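4.2 What changed at the clearing station

I went in expecting to write about speed. The Mulitz canteen had put a two-armed clearing bench into its back kitchen, the people upstairs wanted to know whether it was quick, and so did I. By the end of my second visit I'd more or less stopped timing things, as the staff kept steering me back to something else — who gets to decide what counts as rubbish.

Before the bench came in, clearing was one job with one person on it. You took the trays as they came, scraped the food, binned the wrappers, racked the cups and had a yarn with whoever was on the dishwasher. Five people shared it across the roster and I interviewed all of them (once each, in the break room, with the urn going). They didn't love the work, but they were fond of its rhythm, and a couple of them described it to me in much the way my dad used to describe mowing the lawn.

Now the same job comes in two halves. The arms handle the sorting on the tabletop, and a person sets things up for them, watches and steps in. Figure 2 gives a fair idea of the mix they work with: leftover rice and a carrot on a black tray, crumpled wrappers in a clear container, coloured cups and a plate in the rack.

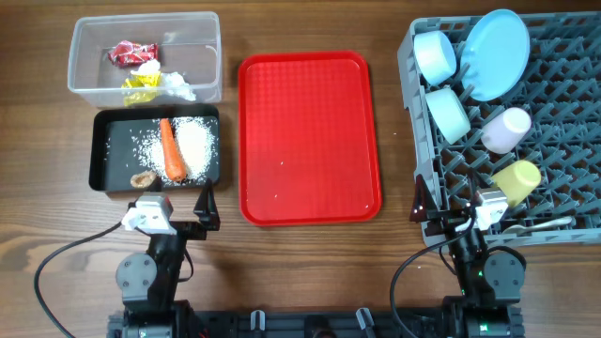 Figure 2. The bench at Mulitz, with food scraps, packaging and dishes in separate holders between the arms and the far side of the table.

The watching is what I underestimated. When I asked staff to tell me about a normal shift, they talked about their eyes and their necks well before they mentioned their hands. One worker called it "babysitting with wet sleeves", and I've borrowed that in talks ever since. Another told me she missed scraping, which surprised both of us a bit!

There was also a fair bit of quiet rearranging going on. The Drustell guide that came with the bench says where each container should go, and within weeks both shifts had their own version. The morning crew pulled the rack closer so they could reach in without leaning. The afternoon crew put it back. Neither layout got written down anywhere, so a new starter learned whichever one they happened to walk in on. I'd call this skilled work, and the Yakubu checklist we used to code tasks (see 3.1) had no line for it, so we added one in October.

Pay didn't move. Job titles did — "kitchen hand" became "station attendant" — and people had mixed feelings about that. Two of the five liked how it looked on a résumé. The others mostly ignored it and still said kitchen when I asked where they worked.

I'd be careful about stretching any of this to the Tillinow site, where the bench went in alongside a new roster and it's hard to pull the two apart. I come back to that in 4.3.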